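From the Robot Club: Plates, Snacks and One Very Patient Arm
Kiltura Community Learning Center newsletter
Nov 16, 2021

Hello again from the back half of the building! I promised in the last newsletter that I'd write something longer once the fall project got moving, and it is well and truly moving, so get yourself a coffee.

For anyone new, the robot club is open to all students at the center, no experience needed, and this term we have 18 of them, our biggest group yet. About half came over from the coding class and the other half had never touched anything like this before September. I was a bit nervous about mixing them (the coders talk fast) but it has been great. The new people ask the questions the rest of us stopped asking years ago, like why we keep calling it "home position" when the arm doesn't live there.

Our project is called Sollero, and the goal is easy to say – pick up a piece of food from the table and put it on a plate. That's the whole thing! When I told my sister she asked if we were planning to do something hard later on. I invited her to come and try it. She lasted one evening.
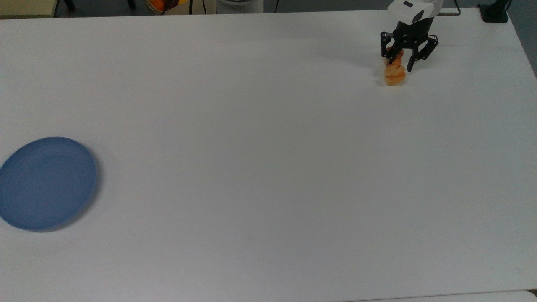 Going in for a pickup, with the plate waiting over on the left.

The trouble is that food is lumpy. A wooden block has flat sides and it behaves, and we spent the whole first month on blocks, which made us all feel very clever. Then we moved on to food shapes and our success rate fell off a cliff. If the fingers come down a little too far to one side, the piece rolls or tips or squirts out and goes for the edge of the table. We have a rule now that whoever is closest catches it, and one student has gotten so good at this that I think softball should be calling her.

So we do a lot of repeats. Every try goes in the logbook with the start position, the grip width, and one of three words: landed, dropped or missed. We're up to 1,488 tries since September, and 451 of those were from the last two weeks alone, when everybody suddenly wanted extra time before the showcase. I typed a good chunk of the old pages into the spreadsheet myself and my wrists would like you to know it. The good news is that the "landed" column is getting longer. On our best evening over 80 percent of the tries ended up on the plate, and there was cheering loud enough that the pottery class came to see what was wrong. Sorry, pottery class.

The thing that helped most was slowing down. The students had been pushing the speed setting up a notch every week (I may have encouraged this) and the last little bit of the move was getting sloppy. One of the younger ones said we should go fast across the table and slow near the plate, the way you carry soup. We tried it that same night and it's been in the program ever since. They call it the soup rule and it's written on the first page of the logbook.

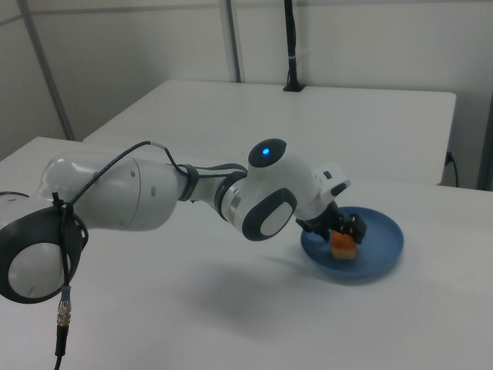 The letting go part still gives us fits. You'd think opening the fingers would be the easy bit, but if you do it too high the piece bounces, and if you do it too low you end up shoving the plate along. The two teams disagree about the right height and I've stayed out of it. Team Ullivari wants one fixed number for everything. Team Zelenák wants to set it for each shape, which takes longer, and they've been keeping their own chart in purple pen. We'll run both ways at the showcase and the audience can see what they think.

Speaking of which, the showcase is in December, in the main hall, and families are very welcome. Each team gets a turn, then we open it up so visitors can have a go from the keyboard with a student next to them. Little kids love this part. Please keep hair tied back and sleeves out of the way, and stay behind the tape on the floor when the arm is moving. There will be cookies, for people only.

A few bits of housekeeping. Permission slips for the showcase go in the folder by the front desk. If you borrowed one of the small screwdrivers, please check your bag, we are down to one and it's the bad one. And if your family has plastic or rubber play food that's not getting used anymore, we'd love it, the odder the shape the better. Bananas we have plenty of.

Sign-ups for the spring term open right after the showcase. Come by any club evening before then if you want to watch first – the door's open and somebody will find you a chair.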